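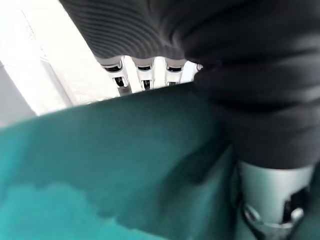

Hand loses its grip on thick knits after a while, fine on thin stuff

Posted by Trinh Ung, March 2018

I look after one folding cell with a jointed white plastic hand (the Drenura one, if anybody knows it). Tees are no trouble. Sweaters are the headache, it grabs the ribbed hem okay and then halfway through the lift one finger goes soft and the whole thing slides out. Starts after 20 garments or so of a shift. I already swapped the fingertip caps in February and it made no difference. What do I check next?

2 answers

Nicanor Camacho
Lint! Pull the hand off and look inside the finger joints, the open slots pack up with fuzz and then the finger can't close all the way. I use a soft brush and a vacuum, never compressed air, that just drives it deeper. While you're in there check the tendon tension on the bad finger against its neighbor. Mine had backed off 2 full turns. Snug it up, run the homing routine again (don't skip this, I did once and spent an afternoon chasing my own mistake) and try a heavy sweater before you put the covers on.

Jonatan Sandberg
Could be heat. We turned the grip current down to 70 percent on ours and it quit dropping stuff. Different hand though so not sure.

Comment from Trinh Ung: joint was full of gray fuzz, gross. Doing the tension tonight.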